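Search this forum Go Advanced search

Handheld gripper vs. remote control for teaching a pick
Pelell Users Board > Demonstrations

arrieta_f
We are collecting demonstrations for a flat pick: take a thin box off a surface with a white panel close behind it. The arm is a Pelell with the two-finger gripper. So far I have 523 episodes by remote control (leader arm, operator seated behind glass) and 3079 with the handheld gripper. Trained separately, the remote set gives the better policy, which I did not expect given the size difference. Has anyone else seen this?

Ernstead
How many people recorded the handheld set?

arrieta_f
8. The remote set is all me.

Ernstead
Then you are comparing operators, not methods. One person repeats one strategy. Eight people will approach from eight angles and close at different heights. Take a single operator from the handheld set and train on that alone before blaming the tool.

plelness_lab
Disagree in part. Operator spread matters, but the handheld tool has its own problem: the wrist can do things the arm can't. We replayed ours through the arm's kinematics and threw out every episode that hit a joint limit or went over the speed cap. What was left trained fine. With a leader arm you never record those motions in the first place.

Ernstead
Depends on the leader arm. Ours lagged enough that people learned to stop and wait before closing, and the policy learned the wait too. It paused over every object for no reason. I would take filtered handheld data over that.

arrieta_f
No pause in mine that I can find. I have not run the joint limit filter yet. Florencio's fault (mine). View from the handheld, fingers open, blue item at lower left:

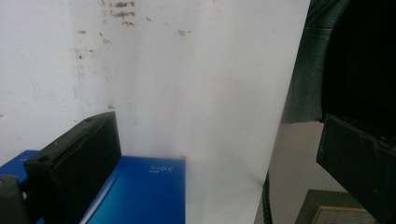
Augustina Korletey asks whether the approach direction is logged per episode, as a policy with only a wrist view has very little to go on once the fingers cover the target. Her suggestion is to start each demonstration further back and hold still for a moment, so the first images fix where the object is.

arrieta_f
Direction isn't logged, but I can recover it from the tool pose. Starting further back is easy to add to the instructions.

Ernstead
Start further back, yes. Hold still, no - see my post on pauses.

plelness_lab
A hold at the start can be trimmed. A hold before the grasp can't, at least not cleanly. They are different cases.

Ernstead
Fair. Trim it, then.

arrieta_f
Plan: filter on joint limits, split by operator, retrain on the Abbasi workstation. I'll post success rates for each split, same start positions for all of them.

Last updated: 27th February
Contact us | Copyright Pelell Users Board | Back to top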